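Progress note to Verhoeven fund, Monday, February 7, 2022
From: Tarun Bisht, Bruveo, Brekham site

Quick one, full numbers to follow with the invoice.

Hanging and draping trials running since September. Two-arm unit works cloth on a stand, one person close by. Grip on thin fabric still the slow bit. 29 sessions done, 15 of them with laundry staff watching and chipping in. Useful, they spot a bad hold way before we do.

Hirden line not touched yet. Waiting on the floor plan, chased twice. 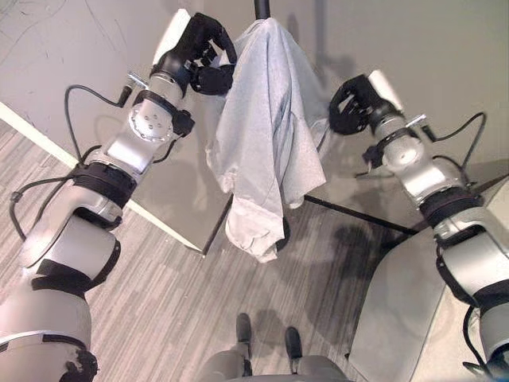

STAFF AND SHIFTS

No posts cut, as agreed. 7 people trained so far, mostly from the finishing room. Two have moved off hanging and onto checking and mending, which they asked for. Main complaint is pace: stop-start work is tireing in its own way, and waiting on a machine feels like being told off. Fair point. We are changing the rota so no one does a full shift next to it.

Sore shoulders came up alot in the interviews. Want to keep asking, too early to claim anything.

Spend: $400 over on cables and straps, taken out of travel.

Next: finish the training, get Hirden date, send you the interview notes.

Tarun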